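How I Finally Sorted Out My Kitchen Odds and Ends (One Tray, One Tuesday Evening)

I love a kitchen with things out where I can reach them. What I don't love is the pile that builds up next to the stove when you let "things out where I can reach them" go on for two years. Spoons in a mug, a stack of plastic containers, a box of tea nobody in the house drinks anymore, rubber bands. You know the pile. My sister-in-law calls hers the landing strip.

So this is how I sort mine. It takes me an evening, and I've done it enough times now that I have opinions about the order. If you're here for the pantry version, that's a separate post and a much longer one (bring snacks).

What you need

A big metal tray or a sheet pan
One cup for utensils
One box with a lid
A couple of containers you can see through
A clear table
A damp cloth and a dry one

You probably own all of that already. Please don't go out and buy a matching set first! I did that the first year, from a place called Kravets, and half of it was too tall for my shelf. It's in the garage holding paintbrushes.

Step 1: Clear a table that isn't the counter

I start by moving everything off the counter and onto some other surface. The dining table is great. If you try to sort on the counter itself, you'll just push things left and then push them right again — ask me how I know.

While the counter is bare, wipe it down. Get behind the toaster. I'm not going to talk about what was behind my toaster.

Step 2: Set out your containers before you sort anything

This was the change that made the whole job go faster for me. I used to make piles and then go hunting for something to put the piles in, and by then it was nine at night and I'd be putting batteries in a gravy boat. Now the containers come first. I put them in a row along the back and keep the tray in front, closest to me, so my hands go to the tray and then straight back to whichever container I need.

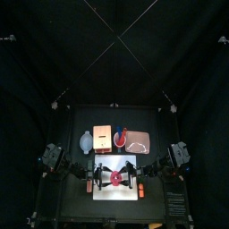
I keep the row short on purpose. The more containers I set out, the fussier my categories get, and then I'm standing there trying to decide if a corkscrew is a utensil or a gadget. It's a utensil. Moving on.

Step 3: Dump a little at a time onto the tray

Grab one drawer's worth, or one handful from the pile, and put it on the tray. Don't tip the whole lot out at once. A metal tray is nice for this part since small stuff shows up against it and nothing rolls onto the floor, and you can carry the entire mess somewhere else if people want to eat dinner.

Then go through it:

Things you cook or eat with go in the cup.
Small dry things you want out of sight (matches, twine, birthday candles) go in the lidded box.
Things you need to be able to spot fast go in a see-through container. For me that's bag clips and the tiny measuring spoon.
Bowls with little handles are for anything you carry to the table, so keep one of those empty.

Anything that doesn't fit one of those goes back on the tray for a second look at the end.

Step 4: Be strict about the cup

I'm a hoarder of spatulas. My rule now is that everything in the cup has to come out easily with one hand. If I pull on one spoon and three others come along with it, something has to go to a drawer. Bright colors help a lot here, by the way. I can grab the one I want without looking away from the pan.

Step 5: Deal with the tray leftovers

You'll have leftovers. I had a key, two bread tags and a recipe card for Mali Maddocks's plum cake, which I'd been missing since November. Keep what has a home, toss what's trash, and if there's something you can't identify, give it until the next sort. I keep a zip bag for those.

Step 6: Put it all back, heaviest first

Wipe the tray with the damp cloth, then the dry one, and slide it in upright next to the cutting boards. The lidded box goes at the back of the counter, the cup goes beside the stove on whichever side your cooking hand is, and the see-through containers go on the low shelf at eye level for whoever sets the table.

A few questions I get

Can you use a plastic tray? Sure, I did for ages. Mine slid around, so I put a dish towel under it.

How often do I do this? Every couple of months, or when I can't find the bag clips.

Do you label the containers? Only the lidded box, and only with painter's tape, so I can change my mind later.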